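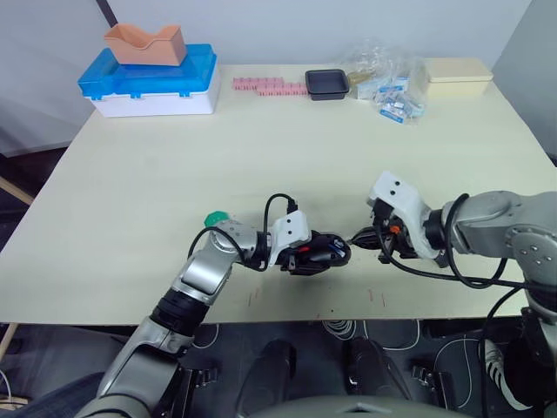

gosuneo_left
Two arms, shared workshop, one table, slow progress. Still stuck on handover. Left grabs, right is supposed to take it, instead both go for the middle and argue. Offset between the bases measured twice, got 1,437 mm then something else. Running the Birkett planner, default settings mostly. Budget left: 76 bucks. Ideas?

stillwire
which offset are you using. base to base or tip to tip

gosuneo_left
Base to base. CAD says 1,437, tape disagrees by a hair depending who holds it

stillwire
theres your problem. forget the tape. bring the tips togther in the middle, read the joints on both sides, solve backwards

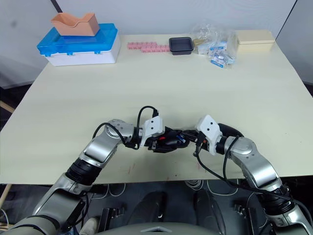 do it in at least a few poses, high and low. one pose tells you nothing about tilt. save the joint values every time, dont trust memory

okra_bench
Disagree. Touching tips by eye is worse than a tape. Print a board, use the wrist cams, let Josley calib do it. Took me one evening.

stillwire
and if the cam mount is off by a degree? then you calibrated the mount, congrats

okra_bench
Thats what the hand-eye step is for - you skipped it last time too

gosuneo_left
ok ok. Did tips Thursday night, board is next. Better already. Moved on to picking, computer mouse for now
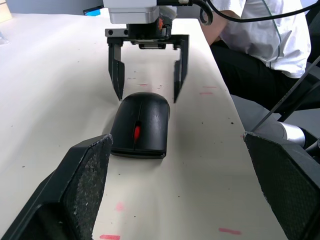 because it's low and rounded and a bad grab shows up right away. Fingers tend to ride up the shell if I close too high. Went down a few mm, slowed the close. 127 tries logged so far, not going to post the rate lol

fernpost
Pads matter more than height imo. Whats the friction like on those? I swapped mine and quit tuning for a month

okra_bench
pads wont fix a bad offset

fernpost
didnt say they would

gosuneo_left
Pads stay for now. New set from Stillia is out of budget, the whole kit is 1,699 and they wont split it. Went smaller insted, a green button with four holes. Way harder. Tip has to come in nearly flat or it just pushes the thing along

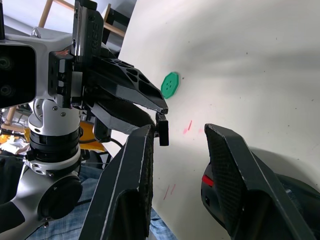
stillwire
small parts = slow down the last cm. also check backlash at the wrist, both arms

okra_bench
or, again, the board

gosuneo_left
Board gets printed this weekend, will post numbers from both ways and you two can fight over them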